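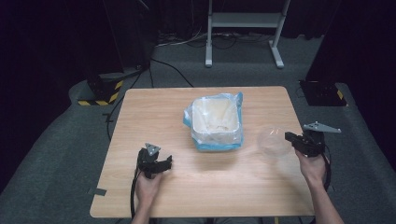 Grippers at Mindura Get Their Monday Once-Over

23 January 2023

The most closely watched screws at Mindura are the ones that hold the finger pads onto a pair of hand-held grippers. Jairo Cabrera checks them every Monday morning with a hex key he does not lend out.

The two grippers are worked by hand at a table, picking up cups and whatever else Cabrera puts down. They have logged 2,731 grasps since July, according to a notebook that has held up less well than they have.
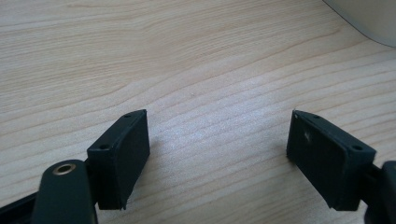 Pad wear is the main complaint. Steinbach, the shop that cuts the replacements, suggests a swap every 300 grasps, a figure Cabrera regards as the opinion of people who sell pads. He goes by the face instead. A small pale scuff like the one on the right pad gets a wipe with alcohol and a line in the notebook; a groove gets a new pad. The brass-colored ring in the arm is left alone unless the fingers start to drag.

The full routine takes almost 30 minutes, cables included. Last year's attempt to cut it to 7 ended with a pad on the carpet and a memo.

Mindura plans to send a second pair to its Grilta office next month. Cabrera has been asked to write up the procedure. So far he has a title.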